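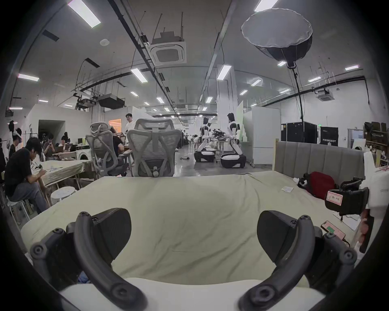 Drarno Cloth: two-handed garment handling with hand-held grippers

README for the first public release, 23/03/2023

Drarno Cloth is a collection of short demonstrations in which a person holding two grippers works on a piece of clothing on a cloth-covered surface. We built it because we wanted to train a policy on soft things, and most of what we could find was cups and blocks. Clothing is wonderful stuff to learn from! The same shirt dropped twice gives you two different problems, and you get that variety for free every time you let go of it.

The release holds 867 episodes from 37 garments. Everything was collected at our Hiddale site, on one table, over a run of sessions that began the previous August.

What's inside

Each episode is one folder. In it you will find:

left/ and right/ : video from the camera on each gripper, plus the jaw opening per video sample
head/ : video from the head camera
pose.csv : position and orientation of both grippers in the table coordinate system, in meters and quaternions (w first, please check this before you blame your loader, we lost a whole afternoon to it)
task.txt : one line of plain English saying what the operator was asked to do
flags.json : see "Known problems"

All streams are already aligned to the head camera clock. The raw clocks are kept in the last three columns of pose.csv for anyone who would like to redo the alignment. The script we used is tools/align.py and it's short enough to read over coffee.

The tasks

There are four task families: flatten, fold, turn over, and gather. Flatten is the biggest and, we think, the most interesting, as it starts from a heap and there is no single right way in. Operators get to pick their own first grasp. We went back and forth on whether to script it, and we're so glad we left it alone, because people come up with lovely strategies (pinch a hem and shake, drag with one hand while the other holds still, smooth with the outside of the jaw).

Start states are made by hand. The garment is lifted at a random point, dropped near the operator's side of the table, and left as it lands. If it lands folded neatly by luck, we keep that too.

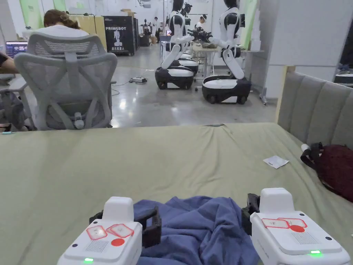

Grippers on either side of a crumpled blue cloth, as seen from the head camera.

An episode starts with both grippers near the garment and ends when the operator pulls both hands back and holds still. Please don't trim the still part at the end. A policy trained without it never learns to stop, and ours happily kept smoothing a perfectly flat shirt until we switched it off.

Collecting an episode

If you want to add to the set, this is the routine we follow at Hiddale:

1. Wait for the green light on both grippers.
2. Start the head camera first, then the grippers.
3. Tap the jaws together twice over the middle of the table. The alignment script looks for the double tap.
4. Do the task at your normal speed.
5. Pull back, hold still, stop recording.
6. Write task.txt right away.

An operator does up to 40 episodes in a session and then swaps out. Wrists get tired before people notice, and you can see it in the jaw data: the closing gets slower and the grasps get wider. We left the tired ones in, marked in flags.json, and they make a fun little study of their own.

About the cover

The table cover is green and it wrinkles. In early trials we pulled it tight and ironed it, and the model we trained on those episodes was thrown off by the first real crease it met. So the wrinkles stay. The cover does creep toward the operator over a session, which is annoying when you are relying on a table coordinate system, so we use clips at the far edge and redo the table calibration whenever the cover is changed.
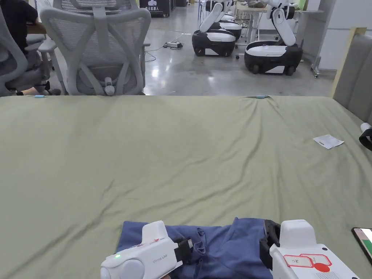 Dark garments are the hard case. Folds in navy or black cloth lose most of their shading from the head view, and the gripper cameras have to do the work. If your model only uses head video, expect the score on dark items to drop and report it separately. The field garment_tone in flags.json makes that easy.

Splits

We split by garment, so nothing in the test set has been seen in training. The test set has 13 garments and the rest are for training. There is no official validation set. Please hold out your own, again by garment.

The background is a working room. People sit, walk through, and go about their day behind the table, and other robots share the floor. We did not clear any of it. Faces that can be made out in the released video have been blurred. If you find one we missed, write to us and we will fix it in the next version.

Known problems

flags.json marks episodes with a late double tap (pose may be off by a sample or two), a slipped cover, a tired operator, or a dropped garment. Drops are real data and we would love for people to train on the recoveries.

One batch, recorded with the Doucette jaw pads, has a different closed position. Subtract the offset in tools/pads.txt before mixing it with the others.

The loader in tools/ was tested with Brivel 2 only. It should run on older versions, but the video reader is slow there.

Coming next

Towels, then socks. Socks are so much harder than they look, and we can't wait to share them.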